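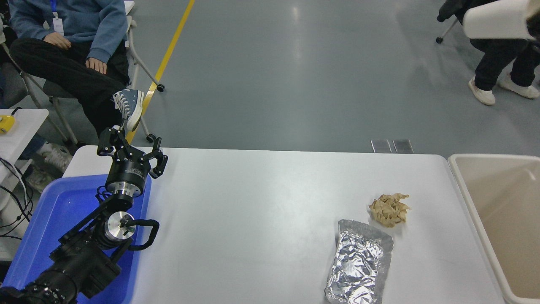

Clearing up after a tea break, and other small wars

Every household has one table that attracts rubbish. Ours is the one nearest the kettle. I have wiped it down most days for 2 years and it has yet to thank me.

Start with a tray. Anything with a raised rim will do. Put it at one end of the table and load it up as you go, so you make a single trip to the bin and not nine. My neighbour Daichi Hosoda carries things out one at a time and calls it exercise.

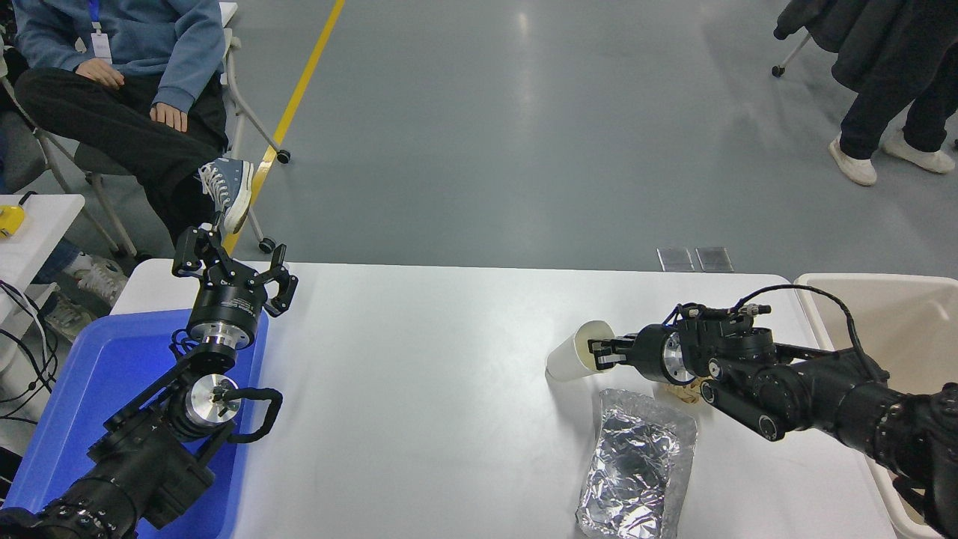

Empty the dregs before you bin a cup. You know this. Your family knows this. The bottom of your bin bag suggests otherwise. Milky tea is the worst, as it smells of very little until Thursday and then smells of everything.

Foil can go round again if it's only had a sandwich in it. Wipe it, fold it flat and keep it in the drawer with the 66 takeaway menus. If it's had fish in it, let it go.

Save brown paper for lighting the stove in November, or for lining the food caddy.

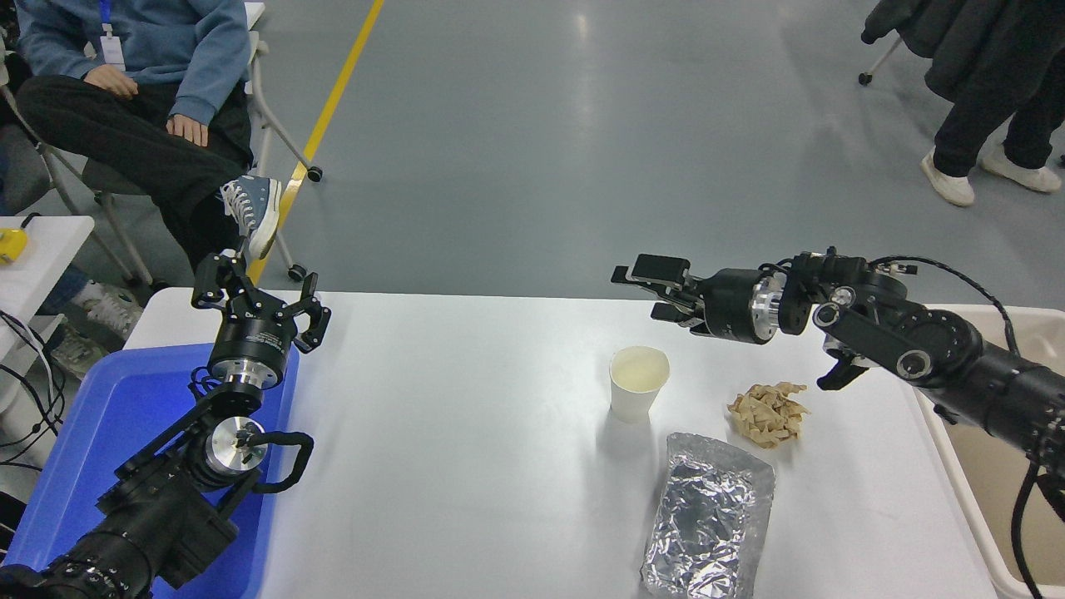
White tabletops show tea rings. A paste of bicarb and water, left for a few minutes, shifts most of them. Rub gently and rinse well, or you'll have a nice chalky ring where the brown one was. Try a hidden corner first if the table belongs to your mother-in-law.

Next week: limescale, and why the kettle is winning.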